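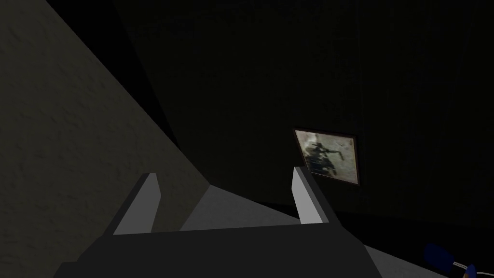
April 8, 2021

Bench notes, hydraulic lime mortar series, Umuddale sand.

Demolded the second set of prisms this morning. Mix as before, 1 part lime to 2.5 parts sand by volume, water added to reach the same flow as the first set. The Lillia sand needed less water for that flow, as expected from its coarser grading. Edges clean on all but one prism, which lost a corner against the mold wall. Kept it in the set and marked it C.

Curing cabinet set to 92 percent RH. The display drifted twice overnight according to the logger, both times after the door had been opened. From now on, load everything in one go and leave the door shut until the next morning.

Sieve stack: the finest sieve has a slack patch near the rim. Results from the Haugland batch should be treated as provisional until it is rerun on the spare. I have left 700 g of the dried sand in the sealed tub under the balance for this.

Balance check with the reference weight was fine. The dry sample read 1319 g with pan, same as in November, so the pan tare in the old sheet still holds.

Mixer paddle clearance reset. It had been scraping on the low side – the grey streaks in batch 4 are probably steel, and I would not use that batch for color comparison. Strength should be unaffected.

Carbonation: sprayed the broken halves from the Vevari panels with phenolphthalein. Pink core on every piece, colorless rim uneven and deeper on the troweled face. Need a better way to measure the rim than a ruler held against a crumbling edge. Calipers are no improvement.

To do:
Rerun Haugland grading on spare sieve.
Order mold oil, 15 mL left.
Copy logger file before the memory wraps.
Flexural test on set one, then compression on the halves.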